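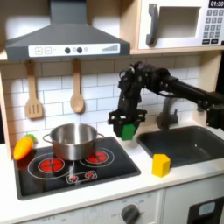

Moderators and playtesters wanted — Trullo fan site

Trullo Corner needs people. We're the oldest fan site for Trullo, the village building game, and we've got 3489 members on the forum and 2 mods left. Not enough. Spring update lands in May and the boards go mad every time.

What we're after

Forum moderators. Evenings mostly, UK time, but if you're somewhere else that's a help too as the small hours are when the spam comes in. You'd be moving threads, answering the same question about the well, locking gift-swap posts once they're done.

Playtesters for our guides. We have 56 quest guides and a fair few are out of date, the Fledstead ones worst of all. You play the quest, follow the guide word for word, tell us where it goes wrong. Screenshots please.

Somebody who speaks Portuguese. The Brandão harbour players have their own board now and none of us can read it properly.
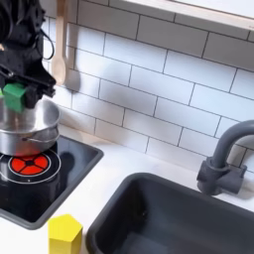
Guides take an hour or two each, depending on how long the timers are. Pick your own, just put your name against it in the list first so we dont get two people doing the same one. You need to be level 30 or over for anything past the bridge.

Unpaid, sorry — same for all of us. Mods get a badge, the hidden board and first go at the Alville map contest entries. Testers get their name at the bottom of the guide.

You must be 18 or over for moderating, 16 for testing. Forum account at least a month old. No bans. A warning or two is fine, ask us.

How to apply

Reply in thread 2173 or send a message to the Trullo Corner inbox. Say which job, your player name, your level, and what times your usually on. Couple of lines is plenty. No need to send a CV, someone did last year.

Closes end of April. We'll message everyone back, might take a week.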